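From: Mimoza Softić
To: fliltden-users
Date: October 5, 2022
Subject: Re: Flasico band loses connection after update

Karagiannis wrote:
> I updated my Flasico band to the new firmware and now it drops the
> connection to the phone every few minutes. Fliltden shows the band as
> "paired" but the heart rate stays empty. Before the update I had no
> problem. Is it the band or the app? I don't want to reset it if I will
> lose my history.

Hello,

I had the same trouble with mine, so I write what I have found until now. Maybe it helps you and the others who asked.

The new firmware changes how often the band answers to the phone. In the old version it answered every 10 seconds, in the new one every 30 seconds when you do not move. Fliltden still expects the old timing, and after a few missed answers it closes the connection. The official Flasico app does not do this.

In Fliltden you can change it by hand. Open Settings, then Devices, then press long on the name of the band. There is a field "Timeout" with the value 10. I have put 100 and restarted the app. With this value my band stayed connected the whole night and the heart rate was complete in the morning. I tried also 300, but then the app needs very long to notice that the band is really out of range.

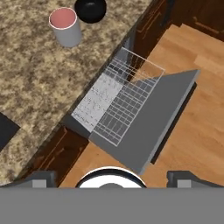
Cup and bowl on a granite counter.

About your history: the band itself keeps only the last days, the rest is saved on the phone. Please make an export first (Menu, Data, Export) and copy the file to another place. A reset of the band does not delete what is on the phone, but if you remove the device from the Fliltden list, the history is removed with it. I learned this with my previous band.

One question to Murkov, if he reads this: can the timeout be set automatically from the firmware version? I saw in the tracker that a new release is planned for November. I can test it, I have two bands with different firmware here.

Karagiannis, please tell us also which phone you use and if the battery saving is on for Fliltden. On my phone I had to switch it off.

Best regards,
Mimoza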